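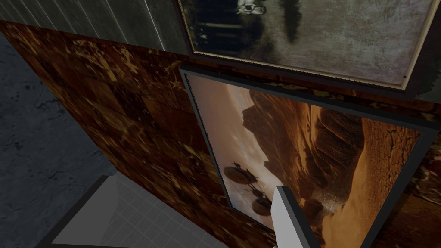 Clubs Puzzles Archive Contact

Hurngate Puzzle League > Meetings > Minutes > October

MINUTES OF THE OCTOBER MEETING

Present: Shirley Cormier (chair), Adom Laryea, Ekkachai Nilsuwan, Sebastián Ojeda (minutes)
Apologies: Christos Mitsotakis-Vlachou

The meeting was called to order at 7:05 p.m.

1. Previous minutes
Approved with one correction. The cryptic prize was awarded to the Itovcombe team and should not have been listed as shared.

2. Puzzle archive
Mr. Laryea reported that the archive now holds 2649 grids. Of these, 18 have no recorded setter. He will circulate the list to past editors before any are marked anonymous.

3. Annual tournament
Ms. Cormier confirmed that over 310 entries had been received. The final will use a 15-square grid with a 30-minute limit. Mr. Nilsuwan asked that abbreviations be flagged in every clue - last year's final left two unmarked, and both were appealed. Agreed.

4. Sukprasert Cup
The Sukprasert Cup rules do not say whether a blank square counts as an error. Mr. Ojeda moved that a blank be scored the same as a wrong letter. Seconded by Mr. Laryea. Carried, 3 to 1, with Mr. Nilsuwan opposed.

5. Grid software
Members discussed moving from the present program to Grumon. Files with circled squares do not transfer cleanly. Deferred until Mr. Mitsotakis-Vlachou can report on his trial.

6. Other business
Setters are reminded that theme answers may not repeat a word found elsewhere in the grid.

The meeting adjourned at 8:40 p.m.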